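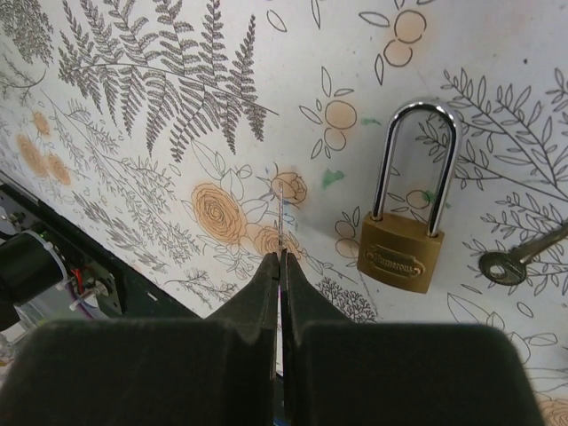
Crédit photo : service Essais et méthodes, Nirnetti

Accueil > Publications > Comptes rendus de lecture et d'essai > Manipulation robotisée

Temps de lecture : 5 minutes

Référentiel Sovov de bonnes pratiques pour la manipulation robotisée de petits objets métalliques : avis après mise en application

Le référentiel publié par Sovov s'adresse aux laboratoires et aux ateliers qui font manipuler par un bras robotisé des pièces de quincaillerie courante : cadenas, clés, charnières, vis de fort diamètre. Il comprend un document de 109 pages, un jeu de fiches de poste et un modèle de registre. Le service Essais et méthodes l'a appliqué de janvier à mars sur un poste équipé d'une caméra de poignet, à raison de 600 cycles de préhension. Le présent avis porte sur la clarté des prescriptions, leur applicabilité et la charge qu'elles imposent aux équipes.

Préparation du plan de travail

Le chapitre 2 traite du support. Sovov n'impose pas de fond uni, contrairement à l'usage encore répandu dans les ateliers. Le texte admet les surfaces imprimées, sous réserve que le motif soit consigné au registre et conservé pendant toute la série. Nous avons retenu un support blanc à dessins botaniques, fleurs et fruits rehaussés d'orange clair, sur lequel reposaient un cadenas en laiton à anse argentée et une petite clé de teinte bronze. Le choix est exigeant. La clé, mate et sombre, repose sur un rameau dessiné au trait foncé, et l'anse polie présente des reflets prononcés.

La prescription 2.4, relative aux traces et salissures, demande que toute marque visible soit relevée avant le début de la série. Elle est utile. Notre support portait plusieurs taches vertes et quelques petites marques bleues ; leur relevé a évité des discussions ultérieures lors de la comparaison des images. On regrettera que le référentiel ne fixe aucun seuil au-delà duquel le support doit être remplacé.

État initial des objets

Le chapitre 3 est le plus abouti. Chaque objet doit être décrit dans son état de départ, en termes vérifiables à l'image : anse engagée ou non dans le corps, orientation de la clé, distance entre les pièces. Les inscriptions moulées ou gravées sont à transcrire avec mention du degré de certitude. La règle paraît minutieuse, mais elle se justifie dès le premier cas. Le nom en relief sur la plaque de notre cadenas semble se lire « Numerous », et l'opérateur l'a porté au registre avec la mention « lecture à confirmer », comme le prévoit la fiche.

Champ de la caméra et position des doigts

Sovov demande que les extrémités des deux doigts de la pince restent visibles pendant l'approche. Cette exigence a été satisfaite sans réglage particulier. Le référentiel tolère en outre que le bâti et le câblage entrent dans le champ, à condition que les fils soient maintenus et qu'aucun ne passe devant l'objet à saisir. La formulation gagnerait à être précisée : le texte ne distingue pas les fils fixes de ceux qui suivent le mouvement du poignet.

Une réserve plus sérieuse concerne le cadrage des objets. L'annexe B prescrit qu'un objet cible soit « entièrement contenu dans l'image » au moment du relevé initial. Or une clé posée à droite du cadenas peut avoir le panneton hors champ alors que son anneau, partie utile à la saisie, est parfaitement visible. Appliquée à la lettre, la règle conduit à rejeter des relevés exploitables. Nous recommandons d'y substituer la notion de zone de préhension visible.

Registre et charge de travail

Le modèle de registre est clair – une ligne par cycle, une colonne d'observations libres – et s'importe sans difficulté dans les outils usuels. Il suppose toutefois une saisie manuelle à chaque changement de position. Le guide concurrent de Coşkun, plus succinct, se contente d'un contrôle par lot de 100 cycles ; il convient mieux aux équipes réduites, au prix d'une traçabilité moindre. Celui de Zenwood demeure centré sur les pièces en bois et ne peut être retenu pour cet usage.

Appréciation

Avis favorable, avec réserves sur l'annexe B et sur l'absence de seuil au paragraphe 2.4. Note attribuée : 4 sur 5. L'adoption est conseillée aux équipes disposant déjà d'un registre d'essais. Les observations ont été transmises à l'éditeur en vue de la prochaine révision.

Nirnetti, service Essais et méthodes | Contact | Tous droits réservés | Haut de page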